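Culico Used Equipment, Donnelly store
Frequently asked questions: grips, handles and covers

Do I need a special cleaner for black grips?
Probably not. We've been handed plenty of bottles that promise to "restore" foam and rubber, and most of them left the grip shiny for a day and slippery for longer. Start with a damp cloth and a drop of dish soap. If that does nothing, then think about spending money.

The label says the grip lasts 1,000 hours. Is that true?
We don't know how anyone would check. Hours of what? Squeeze it, twist it, and look at the ends. A grip that spins on its tube is finished, whatever the label says.

Will you knock something off the price for a scuffed grip?
Sometimes. Scuffs alone, no. Tears or missing chunks, yes – ask at the counter before you pay. Replacements are cheap for some items and impossible to find for others, and we won't pretend to know which until we've looked.

A seller told me gray specks mean the foam is breaking down. Should I walk away?
Not on that alone. Specks can be dust. Wipe a small patch near the end first. If black crumbs come off on the cloth, the seller may have a point. If the cloth only picks up gray, you've got a dirty grip and a seller who likes to guess.

What does "cosmetic wear" mean in your listings?
Marks you can see that we don't think affect use. The long grip in this photo would get that wording for its faint gray scuffs and specks. Notice that the collar at its upper end is still glossy, so don't judge the lower part by the shiny bits. 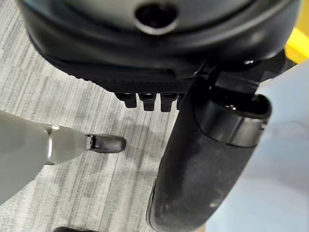 Can I clean textured plastic with the same cloth?
Yes, but rinse it first. Crosshatched panels hold on to grit, and a soft brush does better than any wipe we've tried. Keep water out of openings.

Do you sell grip covers?
The Iltov store does, from October. We're not convinced they're worth it. A cover over a dirty grip gives you a dirty grip with a cover on it.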